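4 min read

27 shares · 11 comments

Villads Kárason was still humming when he sat down. The last song of the afternoon run-through had been a waltz, and he couldn't get rid of it.

"I've had it in my head since breakfast," he said, tapping it out on the arm of the couch. "It's the oldest tune in the set and I'm still finding stuff in it. Last week our bass player dropped out for the second verse by accident, and we all looked at each other like, well, that's how it goes now!"

That looseness is a big part of why the Urness Theater sold all 1,834 of its seats for a songwriter who, three years ago, was playing the back room of a pizza place in Vainio. Kárason has put out two records since then. The new one, "Irari," is the one people drive hours to hear (I met a couple in the lobby who had come 85 miles and planned to head home the same night), and it's a beauty, full of slow-building songs with big group choruses that feel made for a room with a balcony.

He didn't write them that way. Most of the album started on an upright piano with a sticking pedal, in a rented house outside Tumow, late at night and very quietly.

"There was a baby next door," he said. "So I'm singing like this," and he dropped to a whisper, "and thinking, great, I've written a whisper record. Then we got the band together and the drummer counted off the first one at twice the speed. I was furious for maybe a minute. Then I was laughing."

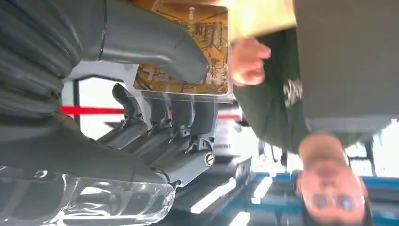
The drummer got her way on four songs in the end. The rest stayed slow, and Kárason is glad of it, particularly when it comes to the set list, which he fusses over more than anything else on tour. He writes it by hand after lunch, tears it up, and writes it again before doors.

"You need a place for people to sit down," he said. "I don't mean a ballad because there's supposed to be a ballad. I mean you've been yelling along for half an hour and your feet hurt. So I give them two quiet ones, just me and the pump organ, and by then everybody's ready to get up again."

I asked about the pump organ, and he lit up. It folds into a case the size of a large suitcase and weighs 80 pounds, and he has carried it up every set of stairs himself. He found it in a church basement sale, with two dead reeds and mouse damage in the bellows. A repairman in Vainio had it for most of a winter. It still wheezes on the low notes, and he has asked the sound crew to leave the wheeze in.

"Turn it up, even! That's the breath. When you hear it come back off the far wall, it's like there's another person up there with me."
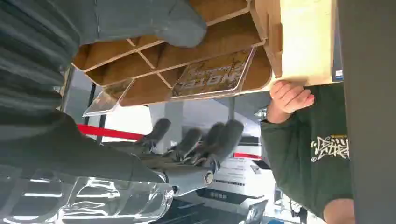 The tour runs through November, 11 more shows after this one, mostly theaters with a couple of college halls near the end. Kárason said he's never had a run this long with the same band, and he can hear the difference. They've started ending songs together without looking. The harmonies on "Ferry Light," which took a full day to get right in the studio, now come out clean even when the monitors are acting up, and they've added a fourth part because the guitar tech turned out to have a lovely high tenor and knew every word.

"He was singing it while he was winding cables," Kárason said. "I told him to get a microphone. He thought I was kidding."

He wasn't, and if you go, watch for it about two-thirds of the way through. The tech walks out in his work gloves, pulls them off, sings his part and goes straight back to the wings. At Urness the balcony was cheering for him before the chorus was over.

As for what comes next, Kárason has half a dozen new songs and no plan to record them yet. He'd like to play them badly in front of people first. One of them, still without a title, was on the afternoon's handwritten list with a question mark beside it.

"Depends on the crowd," he said, getting up to go find his shoes. "If they sing on the waltz, they get the new one."

They sang on the waltz.

Share this story · 11 comments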